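Skevton Centre for Applied Automation
Galleries
Teaching by Hand: The Flower Arranging Task

The Skevton Centre for Applied Automation maintains a programme of work in which robots are taught by demonstration. An operator guides a pair of arms through a household or workshop task, by remote control or by moving the arms directly, and the movements are recorded together with the camera views. The recordings are later used to train a control policy, which is then tested on the same task without an operator.

This gallery presents the flower arranging task, one of the two-armed tasks in the Dorstead series. It was added to the series in May at the request of our partners at Soriano, who wished to see how operators would handle long, thin stems and soft flower heads. Artificial flowers are used throughout. Each demonstration is performed by one operator controlling both arms.

The gallery may be viewed by members of the public, schools and partner organisations. The notes are intended for readers with a general interest in the subject. Technical readers are referred to the Wadar task guide, which sets out the recording format in full.

The view from the gripper

Each arm carries its own small camera close to the fingers. The operator may consult this view when the wider view does not show enough of the flower, and it is recorded alongside the others. The open fingers remain in sight at the lower corners, so that the distance between them can be judged before a stem is approached. Operators are asked to open the gripper fully before moving towards a flower, and to keep the approach slow.

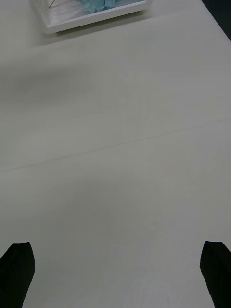 Two arms at work

The task calls for both arms to be used, although they need not move at the same time. New operators commonly complete a movement with one arm and then turn their attention to the other. With practice the two hands begin to work together, and the recordings become shorter and smoother. The Centre keeps examples of both styles, as a policy trained only on the most fluent operators has tended to cope poorly when a flower is dropped or lies at an awkward angle.

Roses and hydrangeas were chosen for their different shapes. The rose has a compact bloom on a long stem. The hydrangea has a wide head, which can hide the stem from the operator and is easily pushed along the table by the fingers.

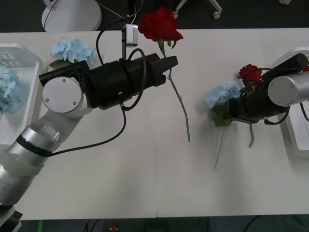 Left arm with a single rose; right arm with a rose and a hydrangea. Fixed camera, Dorstead series.

The full set for this task consists of 220 demonstrations. Operators work in sessions of no more than 10 demonstrations, followed by a break. Remote control of two arms requires close attention, and the quality of the recordings was found to fall in longer sessions. A demonstration in which a flower is dropped is kept, provided that the operator recovers it and continues. One that is abandoned is marked as such and held separately.

Starting positions

The flowers are laid out afresh before every recording. Operators are given a simple card showing the general area in which each flower should be placed, and are asked to vary its direction within that area. A stem may point towards the operator, away, or to one side. Small differences of this kind are of great value in training, and are difficult to add afterwards.

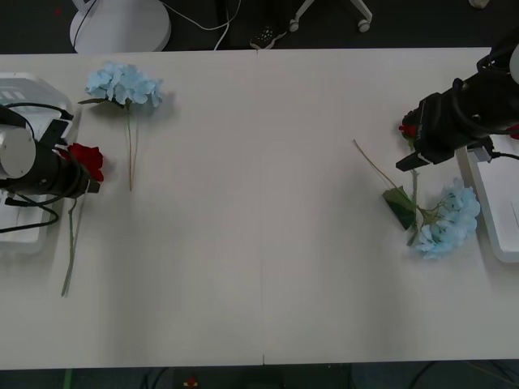 The same principle applies to the order of work. No fixed order is laid down in the task guide, and operators are free to begin with either arm and either kind of flower. They are asked only to decide on the order before recording begins and to keep to it, so that the recording does not contain long pauses while a choice is made. Any pause of more than a few seconds is noted on the session sheet.

Checks are carried out by a second member of staff, who reviews each recording at normal speed and confirms that all camera views are present. Recordings with a missing view are not passed for training.

Further material

The Dorstead series now holds roughly 800 demonstrations across all tasks. Galleries for the cloth folding and tray packing tasks are in preparation. Schools wishing to arrange a visit to the Skevton demonstration room, where visitors may guide an arm themselves under supervision, should apply in writing to the Centre's public programme office.

Page last reviewed: 2025-09-09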